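タオルの寿命という話を信じていない

三月に入ると、毎年どこからか「新生活にむけてタオルを総入れ替えしましょう」という記事が流れてくる。今年も見た。タオルの寿命は一年、毎日使うものなら半年、色が変わったら雑菌のしるし、ごわついたら替えどき。書いている人は違うはずなのに、どれも同じことが書いてある。最後まで読むとだいたいタオルの販売ページに着く。

べつに売るなとは言わない。タオル屋がタオルを売るのは当然だ。ただ、寿命という言い方がずっと引っかかっている。電球なら切れる。電池なら減る。タオルはどの瞬間に死ぬのか。うちには母が近所の信用金庫からもらってきた粗品のタオルがまだあって、私はそれで毎朝顔を拭いている。薄い。端もほつれている。だが水は吸う。新品のころより吸うと思う。これを死んだと言われても困る。

で、今年は少ししつこく、その「一年」がどこから来たのかを追いかけてみた。

いくつかの記事は「専門家によると」で止まっている。専門家の名前はない。別のいくつかは、お互いの記事を根拠にしていた。AがBを引き、BがCを引き、Cは何も引いていない。よくある形である。唯一、数字らしい数字が出てきたのがMarinescuというタオルブランドの読みものページで、洗濯200回で吸水性が落ちはじめる、とあった。ようやく具体的な話が出たと思って読み進めたのだが、どの生地を、何度の水で、どの洗剤で洗ったのかがない。乾燥機なのか外干しなのかもない。落ちはじめる、というのがどれだけ落ちることなのかもない。

意地悪く計算してみると、タオルを何枚か回して使っている家では、一枚のタオルが200回洗われるのにけっこうな時間がかかる。一日おきに洗っても一年では届かない。つまり同じページの上のほうに書いてある「寿命は一年」と、下のほうの「200回」は合っていない。書いた人は気づかなかったのか、気づいていて直さなかったのか。私はたぶん前者だと思っている。別々の人が書いたものを貼りあわせた文章というのは、読んでいるとなんとなくわかる。

綿だけでなく、マイクロファイバーの話も同じくらい怪しい。

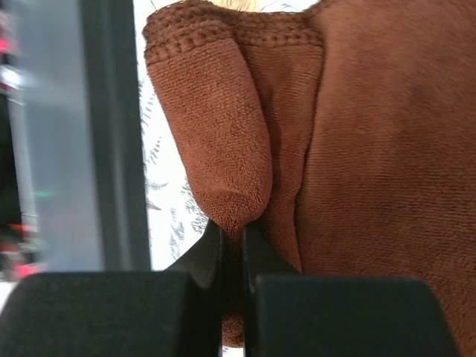 マイクロファイバーについては、褒める人と嫌う人がはっきり分かれている。褒める人は「綿の何倍も吸う」と言う。嫌う人は「肌が荒れる」「臭う」と言う。どちらも断言する。私が不思議なのは、褒めるほうの「何倍」が記事ごとに違うことだ。三倍のこともあれば七倍のこともある。そもそも何と何を比べているのか。同じ重さどうしなのか、同じ大きさどうしなのか。薄い綿と厚い化繊を比べれば化繊が勝つだろうし、逆にすれば逆になるだろう。

厚みの話をすると、今度は「目付」という言葉が出てくる。一平方メートルあたりの重さのことで、この数字が大きいほど厚くてずっしりしたタオルになる。うちで使っている化繊のタオルのうち、表示が残っていたものには280とあった。同じ店で買ったもう一枚には何も書いていなかった。手で持って比べると、書いていないほうが重い気がする。気がするだけで、量っていない。量ったところで、それで何がわかるのかという気持ちもある。

店の棚では、目付の大きいタオルが上等ということになっている。だが厚いタオルは乾かない。梅雨どきの、北向きの、窓が一つしかない脱衣所に吊るしておく身としては、上等なタオルほど夕方までじっとり湿っている。乾きが遅ければ臭う。臭えば「寿命」と言われて買い替えを勧められる。上等なものを買った人のほうが早く捨てることになるわけで、おかしな話だと思う。

以前、Fokvilleという生活雑貨の店で、店員さんに「いちばん早く乾くのはどれですか」と聞いたことがある。少し困った顔をして、いちばん安い薄手のやつを指さしてくれた。388円だった。隣には「ホテル仕様」と札のついた厚いのが積んであって、札には「ふんわり速乾」と書いてあった。速乾の根拠は札のどこにもなかった。私は安いほうを買って帰った。いまは台所で使っている。

そのホテル仕様というのも、つくづくよくわからない言葉だ。どこのホテルなのか。私が出張で泊まるようなホテルのタオルは、たいてい固くて、すこし漂白剤のにおいがして、端がぴしっとしている。あれはあれで好きなのだが、売り場の「ホテル仕様」はどれも、ああいうものとは似ても似つかないふわふわである。業務用に洗われつづけたタオルがああいう固さになるのだとすれば、買った日のふわふわがいつまで続くのかも推して知るべしだろう。

さて柔軟剤である。この話を避けて通ることはできない。

柔軟剤を使うとタオルが水を吸わなくなる、という説がある。繊維の表面に膜ができるから、という説明がつく。これは理屈としてはわりと納得しやすいし、使ってみた感じとも合っている。だから私も長いこと、タオルには入れないことにしていた。ところが去年、義妹がKornicoという柔軟剤をくれた。容器の裏を読むと「吸水性を損ないません」とある。膜ができるのに損なわないとはどういうことかと思ったが、せっかくもらったので試した。

試したといっても、たいしたことはしていない。同じときに買った似たようなタオルを二枚、片方は柔軟剤あり、片方はなしで、しばらく分けて洗った。風呂上がりに使って、どちらがどちらかを当てようとした。最初のうちは手ざわりで当たった。ありのほうがぬるっとしている。だが水の吸い方で当てろと言われると、私には自信がなかった。体を拭くというのは雑な作業で、多少吸わないタオルでも、こっちが無意識に一往復多く拭いてしまえば同じことになる。夫にも試してもらおうとしたら、「どっちも拭けた」と言って終わりだった。ある意味で、いちばん正直な感想だと思う。

もちろん、これで柔軟剤は無害だと言うつもりもない。二枚しかないし、私はどちらに入れたか知っていた。知っている人間の感想はあてにならない。そのくらいのことは、タオル記事を書く人にもわかっているはずだ。わかっているはずなのに「私は柔軟剤をやめて人生が変わりました」と書いてしまう。タオルで変わる人生とはなんだろう。
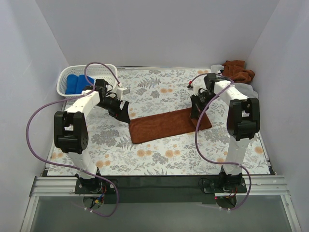 では、タオルは何を目安に替えればいいのか。

洗って、すっかり乾かして、それでもまだ臭うか、顔に当てて痛いか、どちらかになったら替えればいい。それまでは使えるものとして扱う。月数も回数も数えなくていい。

当たり前すぎて記事にならないのはわかる。「まだ使えるなら使いましょう」ではタオルは売れないし、検索でも上に来ない。ただ、当たり前のことが書いていないせいで、きれいに使えるタオルを一年たったからと捨てている人がいるとしたら、もったいないどころの話でもないだろう。

臭いのことはもう少し書いておきたい。海外の掃除本を訳したものが図書館にあって、著者はTraian Chiriacという人なのだが、この人がタオルの臭いについてずいぶん強気なことを書いている。濡れたタオルを放置してよいのは最大48時間、それを過ぎたら洗ってももとに戻らない、というのだ。読んだときは、ほう、と思った。だが前後を読んでも、気温のことが一行もない。うちの脱衣所の八月と、石造りの家の冬を同じ数字で語られても困る。八月のうちなら、半日でもう臭う。冬なら丸二日忘れていても平気だったことがある。それに「もとに戻らない」も、私の経験とは違う。熱めの湯に酸素系の漂白剤を溶かしてつけておいたら、だいたい戻った。だいたい、としか言えないけれど。

本の全体は悪くなかった。とくに雑巾の章はよかった。雑巾には寿命という言葉を使わず、「役目が下がっていく」と書いている。顔を拭いていた布が手を拭くようになり、食器を拭き、台を拭き、床を拭き、最後に自転車の油を拭いて捨てられる。その書き方には素直に感心した。それなのにタオルの章だけ、なぜか急に時間制限の話になる。章ごとに人が変わったようだ。編集者に何か具体的な数字を入れてくださいと言われたのかもしれない。これは私の邪推。

たたみ方の話にもひとこと言わせてほしい。

タオルの記事をいくつも読んでいると、かならずたたみ方に行きあたる。三つ折り派と四つ折り派と、くるくる巻く派がいる。三つ折りにして輪を手前にすると見た目がきれいだというのは、まあわかる。きれいかどうかは好みの話なので、好きな人が好きにすればいい。けれど「正しくたたむとタオルが長持ちします」と書いてあると、そこで私の眉間にしわが寄る。折り目のところが傷むから、という理屈らしい。引き出しのなかで静かにしているタオルの折り目と、洗濯機のなかで振り回されている時間と、どちらが布を傷めるか。比べた人がいるなら教えてほしい。私はまだ見つけていない。

それから「ふんわりたたむ」というのも謎である。ふんわりたたんだタオルは、引き出しに入れて、上にもう一枚置けばつぶれる。一番上の一枚だけがふんわりしていて、それを使うと次の一枚が現れて、もうつぶれている。旅館のように一枚ずつ籠に入れて出すなら意味もあるだろうが、うちの引き出しは満員電車みたいなものだ。

巻く派については、場所をとらないという主張がよく出てくる。これもあまり信じていない。丸いものを四角い箱に詰めれば隙間ができる。子どもでもわかる。ただ、巻いておくと一本だけ抜きやすいのは認める。抜いても隣が崩れない。私は旅行のときだけ巻く。普段は半分、半分、そのまた半分。母がそうしていたのでそうしている。根拠は母である。人のことを言えない。

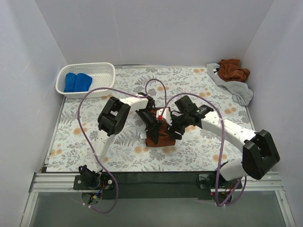
花柄の敷物と赤茶色の布。

話を寿命に戻す。

疑ってばかりいると、何も信じていない人のように思われるが、そうでもない。たとえば洗いすぎるとタオルは薄くなる、というのは信じている。乾燥機のフィルターに毎回あれだけの綿ぼこりがたまるのを見ていれば、どこから来たのかは考えるまでもない。新しい色物は最初のうち分けて洗え、というのも信じている。一度、白いシャツを薄い桃色にしたことがあるからだ。マイクロファイバーと綿を一緒に洗うと綿くずがつく、というのもそのとおりだった。あの毛足は何でもつかまえる。黒い靴下と一緒に洗ったときのことは思い出したくない。

要するに私は、自分の目で見てわかることは信じるし、やってみて同じになったことも信じる。信じないのは、誰がどうやって確かめたのかが書いていない数字だ。一年、半年、何倍、何時間。数字がついていると本当らしく見えるから、みんなつけたがる。つけた人に悪気はないのだと思う。だが一度つくと、もう取れない。来年の三月にはまた同じ数字が流れてくる。

そういえば、Plovomholmという北欧風のブランドが、タオルに買った年月を書きこむ小さなタグをつけて売っている。友人の家の洗面所で見た。買った月をペンで書いておけば替えどきがわかります、という趣向らしい。友人は喜んで書きこんでいた。まめな人なのだ。私が「それで、替えどきっていつなの」と聞いたら、タグの裏を見て、「書いてない」と言った。表には日付の欄があって、裏にはブランドのマークがあるだけ。二人で笑ったけれども、よく考えるとうまい商売だ。替えどきを決めるのは客の不安のほうで、メーカーは一言も言っていない。

もう一つだけ。コメント欄に書かれそうなことを先に書いておくと、衛生の問題を軽く見るな、という意見はあると思う。赤ちゃんのいる家、肌の弱い人、病気の人のいる家では、話が違って当然だ。医者にこうしろと言われているなら、こんなブログより医者の言うことを聞いてほしい。私が文句を言っているのは、そういう事情のある家もない家もひとまとめにして「一年で全部替えましょう」と書く人に対してである。

それと、新しいタオルを買う楽しみまで否定する気もない。春だから気分を変えたい、洗面所の色をそろえたい、それで十分な理由になる。そろえたいから替える、と言えばいい。そこに雑菌だの寿命だのを持ち出して、古いタオルを使っている人をうっすら不潔な人のように見せるのが気に入らない。こっちは毎回ちゃんと洗って干しているのだ。

信用金庫のタオルは、端のほつれがひどくなってきたので、先週ミシンをかけた。糸の色が合わず、白いタオルに水色の縫い目が走っている。夫は気づいていない。もうしばらく顔用でいく。次に役目が下がるときは台所だが、台所にはいま388円のがいて、これがまた妙に丈夫なので、当分席が空きそうにない。

次回は、重曹は本当にそんなに何にでも効くのか、という話を書くつもり。すでに疑っている。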